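This site uses cookies to remember your reading preferences. By continuing you accept them. [Accept] [Manage]

Chapter 7
What Does It Cost to Pick Something Up?

Anyone who has sat through an equipment pitch knows the slide with the two bars on it. The tall bar is what you pay people now. The short bar is what you will pay once the machine is in. The gap between them is the reason you are supposed to sign.

This chapter is about what goes into the short bar, and mostly about what gets left out. We will use one case all the way through. Flarkham is a small company that wants to sell a tidying service for ordinary homes, done by a two-armed robot. Before it can buy the arms, it has to buy hand-held grippers, send people into homes with them, and record those people doing the chores. Two suppliers have sent quotes. Surna offers a low price per gripper and charges separately for nearly everything else. Woditz offers a bundle and won't break it down. Neither quote, as we will see, tells Flarkham what it needs to know.
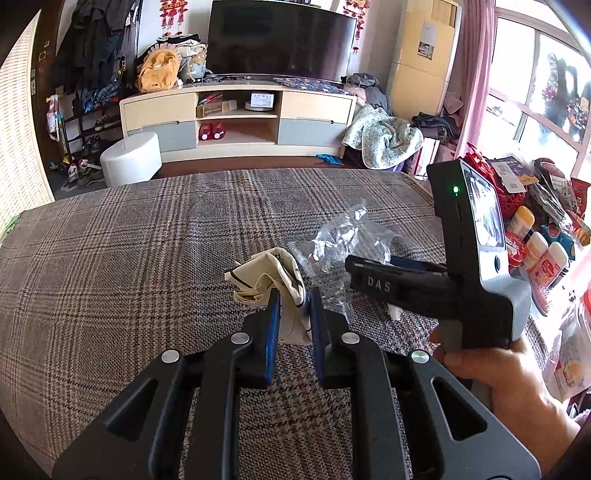
By Cường Đào

Start with the object being picked up. A crumpled cloth bag has no fixed shape, so there is no one right place to grab it. Sales demonstrations tend to use blocks and cups. If a quote says the gripper "handles household items," the buyer should ask which items, and then ask again about bags.

Next, count hands. Flarkham's first budget listed grippers by the piece, and the manager who drew it up assumed one per worker. Plenty of chores take two. Correcting that line doubled it, and it also doubled the chargers, the spare finger pads and the time spent checking gear at the start of a shift. The mistake was found on a Saturday, after the order form had been filled in.

Then there is the home itself. Suppliers like to quote a number of tasks per hour, and Surna's figure was 200. I don't believe it, and neither should you until you have seen the room it was measured in. A lab table with one item on it is a different job from a living room with a coat rack, an ottoman and a television in it, where a worker has to step around the furniture.

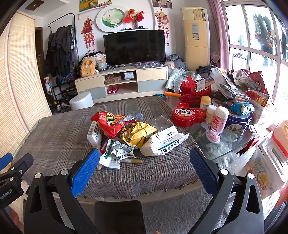

Page last changed: October

Consider a table like this one as a budget problem. A snack bag, wrappers and a medicine box lie in one heap on a plaid cloth. Which of them are trash? A person who lives there could say. A worker sent in for the day has to ask or guess, and a wrong guess gets recorded along with the right ones. Somebody must go through those recordings later and throw the bad ones out. That is paid work, and it appeared in neither quote.

Říha, the consulting firm Flarkham hired, put review time at roughly 4 hours for each hour recorded. You may think that high. Cut it in half and the short bar still grows past the tall one in the first year.

None of this proves that the purchase is a bad one. It does mean the price of the hardware is a poor place to begin. In Section 7.1 we take the Surna quote line by line and mark each cost as paid once, paid monthly or missing. Section 7.2 does the same for Woditz, as far as the bundle allows. Keep both quotes open beside you as you read.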